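Small Electronics Sorting and Drop-Off: Frequently Asked Questions

Trelus runs the small electronics shelf at the Karkside reuse center. We take household remotes, chargers, plugs and little gadgets, sort them, and pass them on to people who need one. These are the questions that come to the desk and the mailbox most often.

What do you accept?

Remote controls of any kind (TV, air conditioner, fan, stereo), wall chargers, plug adapters, power strips, timers, small clocks and thermometers with a screen. If it runs on household batteries or plugs into the wall and fits in a shoebox, bring it in.

What do you not accept?

Loose batteries, light bulbs, anything with a cracked or swollen battery, and anything with a cut cord. The county site in Prerkau takes those. We also can't take phones or laptops.

Do remotes have to come with the appliance they belong to?

No. Most of them arrive alone. Air conditioner remotes are the ones people ask for the most, and the unit on the wall usually outlives the remote by years. Yellowed plastic is fine. So are remotes with labels in Chinese or any other language – the buttons do the same job, and we can often match them by shape and layout.

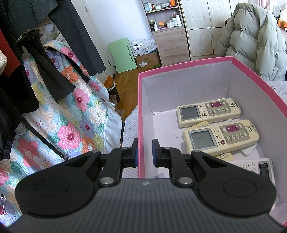 Please leave remotes that look alike together. Two that seem identical may have different screens or a different code for the same brand of unit, and it is easier for us to compare them side by side. A rubber band is enough. Don't use tape, which leaves glue on the buttons.

Should I take the batteries out?

Yes, before you come. Check the contacts while the cover is off. A little white crust can be cleaned with a cotton swab and vinegar. If the springs are rusted through, the remote goes to Prerkau instead.

How should I pack things at home?

Use an open box with straight sides. Bags are a problem, as cords knot up and screens get scratched. Put flat things such as cards, pads and instruction sheets on the bottom and the heavier pieces next to them. Anything with a display should lie face up with nothing on top of it.

Can chargers and plugs go in the same box as remotes?

They can, if there is room. Metal prongs scratch soft plastic, so point them toward the side of the box or wrap the plug in a piece of paper. Long pieces go in last. 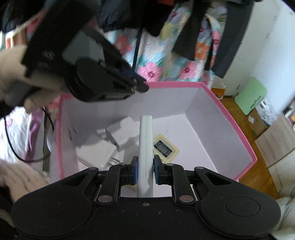

If you have a lot of chargers, give them their own box and wind each cord separately. We sort chargers by the output printed on the case, so don't cover that side with a sticker.

Is there a limit?

8 boxes per household per month. Offices and schools should write to us first.

How many items do you handle?

Last year we sorted 1,539 items. Of those, 184 were remotes that went to a new home, and the rest were mostly chargers and adapters.

Can I come in and look for a remote?

Yes, any time the shelf is open. Bring the model number of the appliance or a photo of the label. There is no charge for remotes. We ask for a small donation for power strips, as each one is tested first.

Where are you?

The shelf is in the Ramasamy Building, 200 feet past the main gate at Karkside, on the left. Park by the gate and walk in.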